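Progress report no. 4, Cavimen handling pilot
To: Jolien Boersma, Grernix
From: Dong-hyun So
Date: Monday, July 6, 2026

You asked for a short report and a plain one. The short version is that we have plenty of recordings and I am not yet convinced we have plenty of training material. Those are two separate things, and the proposal treated them as one.

The plan you paid for was that an operator would show the arm each small-goods task by remote control, that we would reach 3000 usable demonstrations, and that the trained policy would then do the tasks alone. As of this report we have 1193 demonstrations logged. I would not divide one number by the other and call it progress. The logging software counts an episode as soon as the operator presses stop, whether or not the item ended up where it was meant to go. Bok-nam Noh and I have started going back through them by hand, and the first batch had a fair number I would throw out.

Most of the period went on wallets. They were put on the list as an easy item, between the boxes and the cloth pouches, and I argued against that at the time. A box has one shape. A leather wallet with a snap closure has as many shapes as there are ways to leave it half open, and the operator has to decide before each grasp which layer is going to take the squeeze.
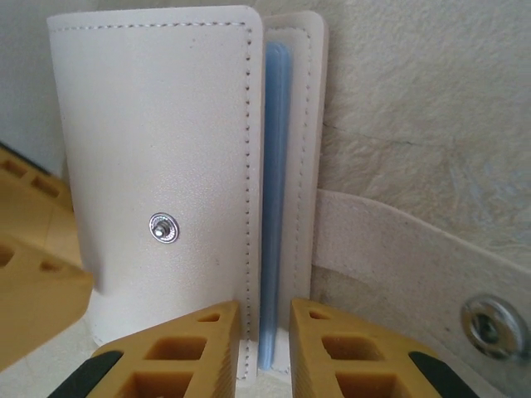 Our two operators do not make that decision the same way. Bok-nam comes in low and closes slowly. Jae-hoon Sun prefers to come from the side, closes faster, and corrects afterward. Both get the job done at the controls. Mixed together in one training set, they give the policy two habits to average, and the average of two good grasps can be a bad one. I asked in May for a written grasp rule per item. We now have one for wallets, a page long, and everything recorded before it exists should be treated as practice.

The second trouble is feel. The remote controls give the operator no sense of how hard the fingers are pressing. Operators learn to watch for leather layers spreading and use that in place of touch. I have no evidence that the policy picks up the same cue from the wrist camera, and I would like to see some before we record hundreds more of these.

We also tried hand guiding, where the operator takes hold of the arm and moves it through the task directly. It is quicker to teach someone new. It also puts the operator's hands and sleeves into the side camera view, and those will not be there when the arm runs by itself. I have stopped it for now except for training staff.
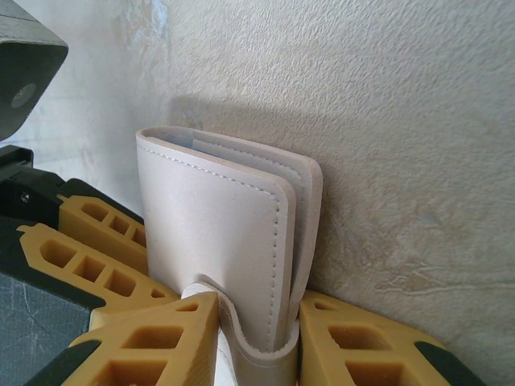

Austra Avotiņš read a draft of this and thinks I am being too hard on the mixed data. Her view is that some variety between operators helps, that a policy trained on one careful person falls over the first time an item sits at an odd angle, and that we should keep the early episodes, tag them by operator, and let a test decide. She also said, fairly, that I have been predicting failure since the kickoff and the arm has not caught fire yet. I have agreed to the tagging. The test will be run both ways on the same items.

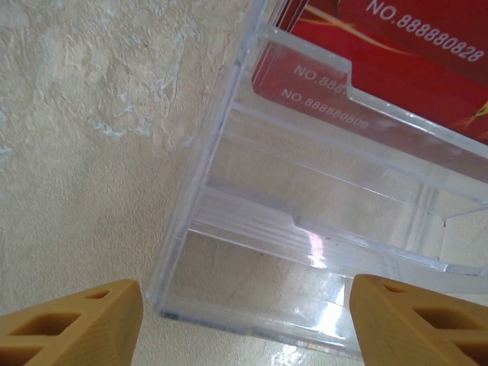
Card holders are next, and I want to set expectations before the numbers come in. Recording on them should go faster than on wallets, because a rigid item stays the shape it was. My worry is the cameras. Clear acrylic throws bright streaks of glare, and through the front panel of the tiered holder the red cards are a good deal easier to make out than the plastic in front of them. A policy could learn to go for the red and do poorly on a holder with nothing in it. I would like episodes with cards in the top tier, in the lower one, in both and in neither, and I would like that fixed in writing before recording starts.

Spending is at 82 percent of the budget for this phase. Operator hours are the largest part. I am not asking for more money in this report. I am asking to move the 3000 target from logged episodes to reviewed ones, and to accept that the count will drop when we do it.

Open items: operator tags on all early wallet episodes (Bok-nam), grasp rule for card holders (Jae-hoon), the two-way test on wallets (Austra and me). The side camera mount is still loose and the replacement part from Bernham has not been ordered, pending your approval.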